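Home | Forums | Platforms & Policy | Log in

Stovus comment rules, who asked for this?

gumleaf_kev
April 5, 2019
So Stovus has a new rule that you can't quote a deleted comment, even to argue with it. I mod the Clorkport ratepayers group (2766 members) and I've had 13 posts pulled overnight. Half of them were people disagreeing with whatever got deleted! How do you have a debate when one side has vanished?

Amissah
I don't mind it. If something's nasty enough to come down, reposting it in quote marks keeps it going. We had a bloke doing exactly that all through August and he knew what he was up to.

gumleaf_kev
Sure, but that's one bloke. My lot were arguing about parking permits.

tassie_moth
Gulex tried the same thing and dropped it, too many appeals. I put in four myself and got the same form letter back each time. It's a private company and they can have whatever rules they fancy, I just reckon they should write them in plain English and tell you which line you crossed.
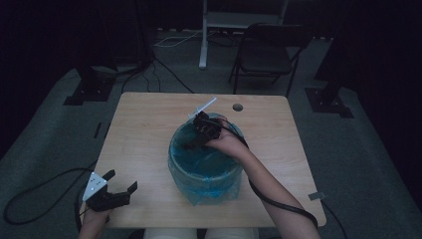
And the appeals page is a shocker, it logs you out if you take too long typing.

Amissah
Agree on the form letters. Still don't think it's censorship, Kev. You can paraphrase.

gumleaf_kev
Paraphrased one this arvo. Pulled.

4 replies hidden | Share | 13 comments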